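Re: [Rutidgate-list] gluing up the library tables, hide glue vs. yellow

On the glue question, Tin-yau Chow wrote:

> I have a quote from Pronstead for 498 dollars to reglue all 9 reading
> tables with hide glue. Their man says yellow glue will fail in old
> joints and that hide glue "pulls itself tight" so you hardly need
> to clamp. Seems fair to me. Any objections before I sign?

Yes, a few.

I have heard the "pulls itself tight" line for years and I still don't buy it. Hide glue shrinks as it dries, fine. A rubbed joint on a small corner block will hold with no clamp at all. A table apron with a loose tenon is another matter, and a gap you can slide a business card into will still be a gap the next morning. I'd like to hear which of the tables the man looked at, and if he took any of them apart.

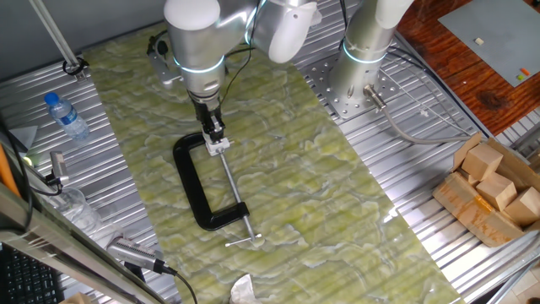 The price is my second problem. 498 dollars for nine tables sounds cheap, and cheap regluing usually means somebody squirts glue into the joint from outside and goes home. The old glue has to come out first. That is slow work with hot water and a dull knife, and I see no line for it in the quote. There is no line for clamping time either. A plain black C-clamp with a T-handle, like the one here, will put more pressure on a joint than any glue will by drying, and the small swivel pad at the end of the screw wants a scrap of wood under it or you'll be sanding out a ring. If Pronstead plans to skip all that, I would want it in writing.

As for yellow glue failing in old joints, it fails when it goes on over old glue. So does nearly everything else. The fair argument for hide glue is that the next person can undo it with heat and moisture. I happen to agree with that one, but it's an argument about repairs forty years from now, and he didn't make it.

I also looked up the Cludgate tables, which got the same treatment from the same shop last June. Two are wobbling again. That could be the radiators, or people sitting on the ends. I don't claim it proves much, but I'd ask.
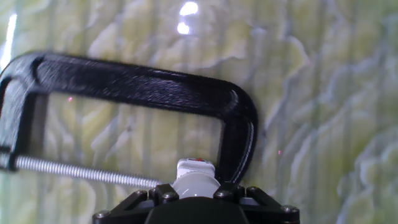
Sze-wing Kao wrote to me off list that the Cludgate tables were loose at the stretchers, which were never part of that job, and that I'm being hard on the shop. Fair enough, and I take back half of the last paragraph. She also thinks Phùng would give us a second quote for nothing, with one table taken apart first so that we know what we're paying for. I would sooner wait for that than argue about glue.

So my vote is no for now. Ask Pronstead three things: does the old glue come out, how long do the joints stay clamped, and what happens if one lets go in the first year. If the answers are good I'll change my vote and say so on the list.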